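# Handout 6: Collecting demonstrations for the mug task

Course staff: Kenna Paterson, Preben Briem

These notes go with the Friday lab. Read them before you book arm time. You will be recording demonstrations for a policy that learns to upright a mug, starting from a mug lying on its side.

## What one example holds

One example is a full attempt, from the start pose to the release. It stores the joint positions, the gripper opening and the video from every camera. The wrist view moves with the arm, so what it sees of the mug changes a great deal between approach and grasp. Glare on the tabletop is part of the data and should stay in. In a view like the next one, the handle and the rim are the cues to look for.
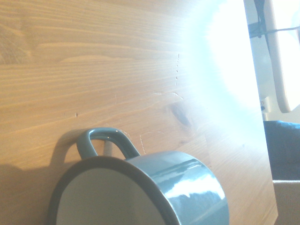

## Starting positions

Vary where the mug lies and which way the handle points. Students tend to put it back in the same place each time, and the policy then learns that place. Each group records 14 starting positions – write them down on the sheet before you begin.

The fixed cameras cover what the wrist view misses, mainly the arm itself and its distance from the table. Check that the mug is visible in at least one fixed view before you press record.

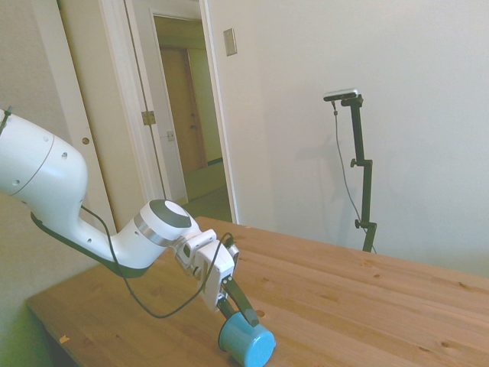

*Fig. 2. Cup held on its side in the gripper, low over the front of the table.*

## Which attempts to keep

Keep slow attempts and attempts with a small correction. Mark drops as failures but do not delete them. Last year's set had 369 attempts, and 146 of those were thrown out for missing labels, most of them perfectly good otherwise.

For each attempt, note:

- operator
- starting position number
- success or failure
- anything odd, in a few words

Approach the mug at a steady speed and avoid long pauses near the rim. 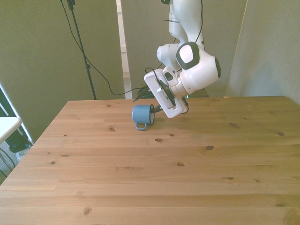
A pause gets recorded as a string of nearly identical samples, and a policy trained on many of those may stall at the same point. If you need to think, stop the recording and start the attempt over.

Upload to the Rostgate folder by 5 p.m. Questions about labels go to Kai-wen Wan.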